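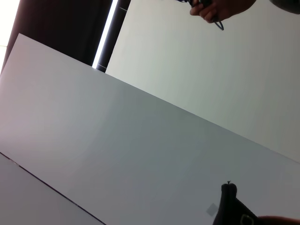
Annelies Hauser
Workshop safety editor

Another month, another good practice guide. The one on my desk this April comes from Nägeli, it covers robot arms that share a bench with people, and it asks every site that signs up to work through a checklist before the arm is switched on. The version I was sent has 1,956 lines in its master sheet. I read all of them. I would like that time back, although some of it was worth having.

My quarrel is with what gets the attention. Speed limits take up page after page. Stop buttons have a chapter to themselves, down to the shade of yellow behind the red. Cables get a paragraph, and the paragraph says they should be "suitably managed". Anyone who has worked beside one of these arms knows that hands and cables are where the day goes. You hold a cable over the table, the gripper is at the other end of the bench, and you are thinking about the cable. I have yet to meet a guide that spends as long on that moment as it does on the paint.

I put this to Luzius Gisler, who sat on the drafting group. He told me that cables differ too much from site to site for a firm rule. Perhaps they do. So do benches, and the guide is quite happy to tell us how high those should be.

Then there is the matter of what the arm is handling. The risk form offers "rigid part", "carton" and "other". A soft bag with a strap on it goes under "other", and "other" asks no further questions. A strap is a loop. It can slip over a finger, a bracket or a plug, and it will do so at the worst angle it can find. Svenja Reisinger at Lorton has added her own line to the form, asking whether the item has a loop, cord or handle and who is allowed to touch it while the arm is live. It took her one sentence. I would swap 200 lines of the official sheet for it.

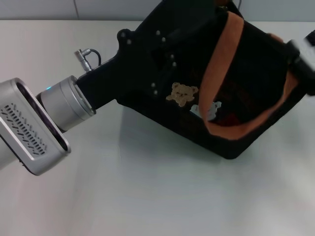

Arm, bag and strap at the bench.

Two parts of the guide I would keep. It says one named person gives the word before anyone reaches in, and that the word is always the same word. It also says a status light does not count as permission. Good. Lights mean different things on different makes, and people read them however suits them when they are in a hurry to get home. Si-woo Cho wanted this put on the first page. It is in an annex, after the glossary.

I am less sure about the badge. Sites that finish the checklist may call themselves "Gidura ready", for a yearly fee of 1,350 francs. The fee buys a certificate and a place on a list. It does not buy a visit. As far as I can make out, a site could tick every box from an office two floors up, and the first person to look at the actual bench would be whoever was filling in the accident form. Jong-dae Ki, who runs the scheme, says visits are planned once membership reaches 2,000. I have asked what happens until then and will print the reply if one comes.

My advice for now is to download the guide, which is free, and skip the badge. Read the annex first. Add Reisinger's line to your own form, and write a proper cable rule for your own bench with the people who stand at it. Vutetti has promised to share the one its night shift uses, and I hope to run it in the next issue with whatever rude remarks the night shift has written in the margin.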